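Retville Community Church
Minutes - Prayer and Outreach Team
Monday, November 20, 2023
Side room off the fellowship hall

Present: Renata Huenchumán (leading), Octavio Quezada, Pastor Biltley, Dale Tromer, Mrs. Żak, Joanne P. (taking notes). Absent: Lenny, sick. Kim said she might come late, did not.

Opened with prayer, Octavio. Renata read James 5:13-18. Short talk on it. Mrs. Żak said the part about Elijah being a man just like us is what she holds on to when she's tired of praying for the same thing. Pastor said that would make a good Sunday night topic, he'll think about it for January.

Last month's minutes - one fix. Said the prayer chain was "ended" in September, should say "emended" or really just "changed." Approved with that.

Old business

Prayer chain. Still slow. Dale got the call about the Hendricks surgery after the surgery was over. Text list works for the people who text. Phone people are at the bottom and some of them don't get called until the next day. Renata wants two lists going at the same time, text and phone, each with its own starter. Mrs. Żak will start the phone one. Octavio will start the text one. Question about what goes out and what doesn't. Agreed: nothing medical goes out unless the person or the family said ok. First names only if they ask for that. Renata will type it up on one page and hand it out before the first Sunday of Advent.

Prayer cards in the pews. Running out again. Dale priced new ones, he can get 400 for what we paid last time for fewer. Plain card stock, same wording, but a bigger line for the request. Pastor asked to add a box that says "pastor only." Everybody fine with it. Dale to order this week.

Hospital visits. Octavio went twice, Pastor went most days. Need more names for this. Joanne will go if somebody goes with her the first time. Pastor will take her. Reminder to sign in at the front desk and keep it short - read a Psalm, pray, go. Psalm 121 and Psalm 27 are marked in the small Bibles.
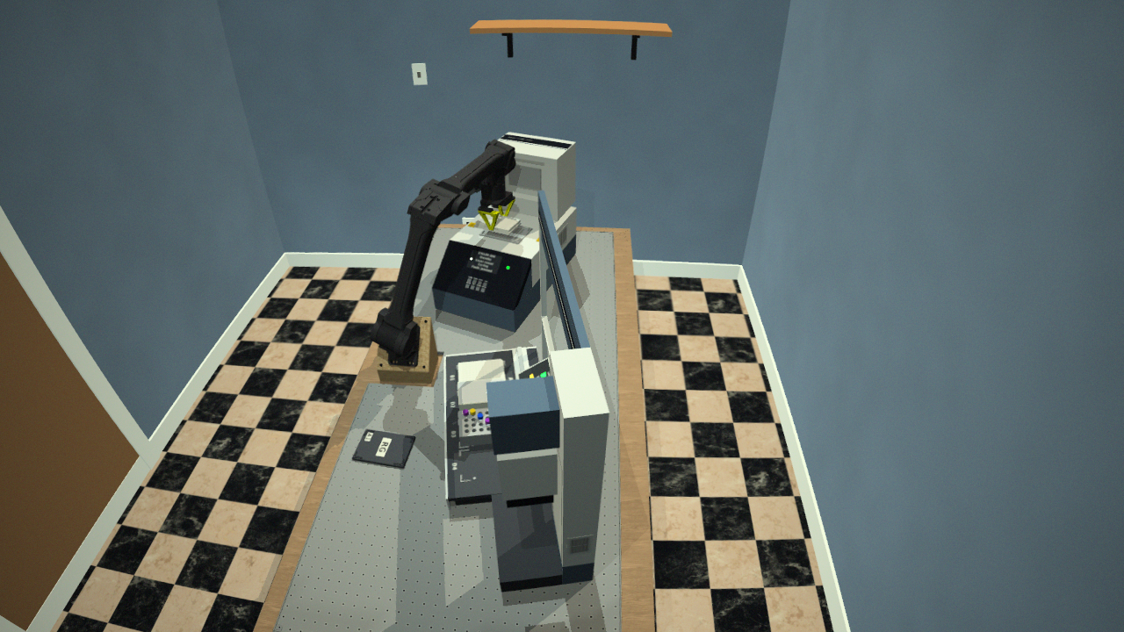

Shut-in list needs to be gone over too. Two people on it moved in with their kids and one is back in church and was a little put out to find she was still on it. Mrs. Żak has the most up to date adresses in her own book, will copy them for Renata.

New business

Night of prayer in March. This took up most of the meeting. Renata's idea, she has had it on her heart since summer. Friday evening into Saturday morning, sanctuary open the whole time, people sign up for an hour. Talked about all night vs. stopping at midnight. Dale for midnight, says people won't come at 3 in the morning and whoever is on the door will be there by themself. Renata said the Lord asked the disciples for one hour and she thinks we can find people for one hour. Pastor said he'd take any hour nobody wants. Long discussion. Settled on all night, two people per hour minimum, if the slots aren't filled two weeks ahead we stop at midnight.

Theme - Octavio suggested Matthew 26:40-41, "watch and pray." Mrs. Żak would rather something less heavy for the younger ones, maybe Luke 11, the friend at midnight. Did not decide. Bring back next meeting.

Guide sheet for each hour: a Scripture, a few things to pray for (church, town, schools, the sick, missionaries), quiet time, a hymn if they want to sing. Renata drafting. Joanne to type and copy. Large print for some.

Coffee in the fellowship hall, not the sanctuary. Youth asked to have the 9 to 10 slot. Yes. Need an adult with them who isn't a parent of any of them, Dale thinks he can find someone.

Letter from the Methodist church across town. They'd like to do something together during Advent, a shared evening of readings and carols. Pastor read it out loud. Very warm letter. Some back and forth about where, since they have the better piano and we have the better parking. Pastor will call over there and say yes in general and work out the rest. Octavio willing to read. Mrs. Żak asked that there be a time of prayer in it and not only music, all agreed.

Fasting. Dale asked whether we're still doing the Wednesday fast. It sort of fell off over the summer. Renata still does it, lunch only. Pastor said nobody should feel pushed, and anyone with sugar problems or on medication should talk to their doctor and pick something else to give up. Will put a line in the bulletin for December. Dale will write it, short.

Testimony time. Request from a couple of people to bring it back on the fifth Sundays. Worry about it running long like last time. Pastor thinks 5 minutes each and he'll stand up when time's up. Try it on the next fifth Sunday and see.

Thanksgiving service - Wednesday night, everything set. Bring a can for the pantry. Octavio on the door. Joanne on the door also. Order of service is the same as last year except for the second hymn.

Prayer requests shared (only ones ok to write down)
Dale's brother, job.
Lenny, bronchitis.
Mrs. Żak's granddaughter, exams and a decision about school.
The new family in the third pew, they lost a parent in October.
Pastor, for rest. He didn't ask, Renata put it down.
Praise - Octavio's mother home and eating again. Thank God.

To do
Renata - prayer chain page, draft guide sheet for March
Mrs. Żak - phone list, shut-in addresses
Octavio - text list
Dale - order cards, bulletin line on fasting, adult for youth hour
Pastor Biltley - call the Methodists, take Joanne on a vist
Joanne - these minutes, typing for Renata

Next meeting the third week of December if nobody is traveling, otherwise January. Renata will call around. Starting at 6 instead of 7 so Mrs. Żak doesn't have to drive home so late.

Closed with everyone praying around the circle. Lord's Prayer together. Done 8:40.

Notes by Joanne P. - tell me if I got anything wrong before it goes in the binder.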